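Ticket: Course portal logs students out during module exams
Opened by: Asabe Ogunleye, Drurton Technical College
Assigned to: Lwazi Xaba, Birard Hosting
Product: Drukwood course portal
Status: Closed, with one grumble outstanding

Asabe Ogunleye wrote:
Students in the networking certificate are being thrown back to the login page in the middle of the module exam. They log in again and the exam has gone back to page one. As a lesson in how networks fail it has some merit, but it wasn't on the syllabus. 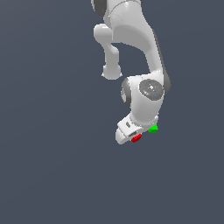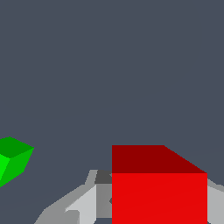 It happens in the browser and in the phone app, on campus and at home. I have cleared caches, changed browsers and restarted the classroom router, which I do mostly for my own comfort. The course pages themselves load fine and the pictures come up every time, right down to the big red cube with its darker top face, so I don't think the line is slow. The logout comes 20 minutes after the exam is opened. The exam is an hour long.

Lwazi Xaba wrote:
Thanks for the detail. Twenty minutes on the dot is usually a setting. Could you check Admin > Sessions > Idle timeout and tell me the number there?

Asabe Ogunleye wrote:
It says 300. It doesn't say 300 what. I had assumed minutes, as an optimist would.

Lwazi Xaba wrote:
Seconds, I'm afraid. But that would throw them out after five minutes, so something else is keeping them in for a while and then giving up. Are you using the Shezi sign-in plugin?

Asabe Ogunleye wrote:
We are. It was installed in May by a colleague who has since left for a job with windows. There are 2 copies of it in the plugin list, both switched on.

Lwazi Xaba wrote:
That would do it. Each copy renews the session for a bit, then the older one decides the student is a stranger. Please do the following, outside exam hours:

1. Switch off the older copy of Shezi. Don't delete it yet.
2. Set the idle timeout to 7200.
3. Under Exams > Attempts, turn on "Save answers on page change".
4. Log out, log back in, and open a practice exam. Leave it alone for half an hour.

Asabe Ogunleye wrote:
Done. I left the practice exam open for forty minutes and went to get lunch. Still logged in when I got back, and my answers to page one were still there, including the wrong one.

Is there any chance of the timeout box saying "seconds" next to it?

Lwazi Xaba wrote:
I have passed that on to the developers. The request list has 1,000 items on it and yours is at the bottom, but it's a short one. You can delete the old Shezi copy now. Closing the ticket; reply if the logouts come back.

Asabe Ogunleye wrote:
Deleted. I've put a sticky note saying "SECONDS" on the office monitor in the meantime.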